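2 min read
Print | E-mail this page

HELP WANTED – fruit sorting and plating, part time, Pumine kitchen

We need people for the fruit table. Start asap, application closes Fri 24 March.

What it is: putting fruit on plates, taking it off again, sorting by kind and by size. Mandarins, cherry tomatoes, the yellow-green ones, whatever comes in that morning. Set the table, cloth straight, plate down, fruit on. Then clear and do it over. Slow work, quiet room. Shifts are 90 minutes, max 5 a week, mornings mostly. Can be stretched over more weeks if you have classes.

You should be ok with:
– standing, or a high stool if you ask
– soft fruit. Tomatoes roll, go easy on them
– doing the same plate many times over
– putting back what lands on the cloth
– citrus. If you have a citrus or tomato allergy please don't apply, sorry

No kitchen experience needed. Steady hands yes. Short nails prefered. Aprons are here, bring your own shoes (closed). 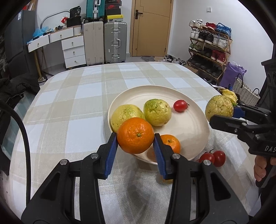
Large mandarin at the plate, cherry tomatoes on the checked cloth.

Pay is by the shift, paid out every second week. Travel card refunded inside town, keep the reciept. Coffee and all the bruised fruit you can eat.

We have 11 places. Last October we got roughly twice that in applications so dont wait. People who worked the Daleo table before can skip the trial shift – just say so in your mail.

To apply: name, phone, which mornings, two lines about you. No CV. Send to Fotis Fragkou at Asel, or leave a note at the Tzavaras building, front desk, marked FRUIT. Under 18 needs a signed form from a parent, ask at the desk.

Questions, same place. He answers evenings.

We use cookies to keep this site running. Accept | Settings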